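Home | Ornaments | Flatware | Care & Polish | Reviews | Contact

Review: Halico Silver Care Kit for Ornaments and Small Collectibles

Print this page | E-mail to a friend

I have been collecting sterling Christmas ornaments for most of my adult life, and for most of that time I've cleaned them with whatever was under the sink. So when the Halico kit went on sale in June I finally bought one, and I have to say I'm thrilled with it!

You get a tub of cream, two treated cloths (one for cleaning, one for the final shine), a soft brush with a tapered tip, and ten zip pouches lined with the same anti-tarnish fabric. My kit was number 1177, stamped on the lid, which tickled me more than it should have.

The first thing I tried it on was a Pornik sleigh, a piece with a lot of fussy engraving along the runners. I'd given up on those runners years ago. The cream goes on thin, smells a little like chalk, and rinses away without leaving that white crust in the grooves. Ten minutes with the brush and I could read the maker's mark again without my glasses. I did a Ruggiero bell next (plain, polished, shows every fingerprint) and the second cloth brought it up beautifully, no swirls at all that I could find, even under the kitchen light.
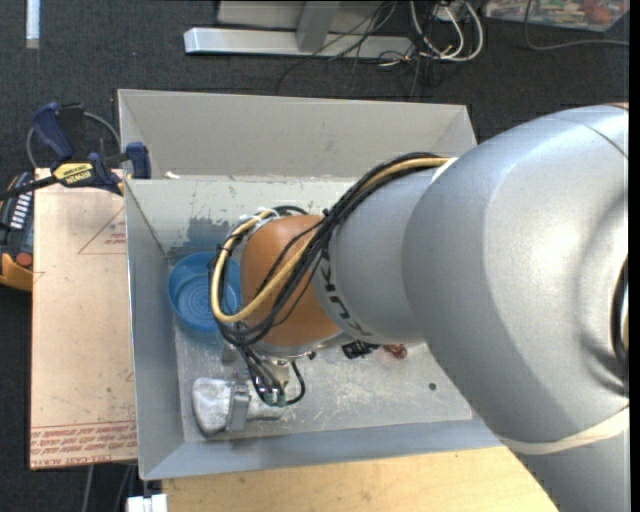 KUKA arm over a gray bin.

I've also used the Jiltach cream for years, and it's still a good product. It cuts heavy black tarnish faster, I'd say, and I would reach for it first on an old serving spoon. But it is gritty between the fingers, and I'm nervous about it on anything with a gold wash or a factory-darkened background. With the Halico I've been much braver. My one gilt star came through looking just as it should, and I went very lightly there, with only the cloth and no cream.

The pouches are the real treat. They're roomy enough for a three-inch ornament with its ribbon still on, and the zipper doesn't scrape. If you keep your original boxes, check the fit before you order extras. Two of mine wouldn't close with the pouch inside, so now I store the box flat underneath.

Small complaints: the tub lid is hard to grip with damp hands, and the instruction card is printed in gray on slightly lighter gray. The cleaning cloth sheds a bit the first time out, so shake it outdoors. Refill cloths are sold separately as item 3136, and I've already ordered a pair.

I've done nearly 171 pieces so far and there's still cream in the tub. Next up is the box of snowflakes from the hall closet, which I've been putting off since forever, and this time I'm looking forward to it!

Print this page | E-mail to a friend

Recent Reviews
Jiltach Silver Cream, Large Jar
Ribbon or Hook? Six Ornament Hangers Compared
Pornik Display Tree, Tabletop Size
Storage Chests for Sterling Flatware
Ruggiero Annual Bells: Are the Reissues Worth It?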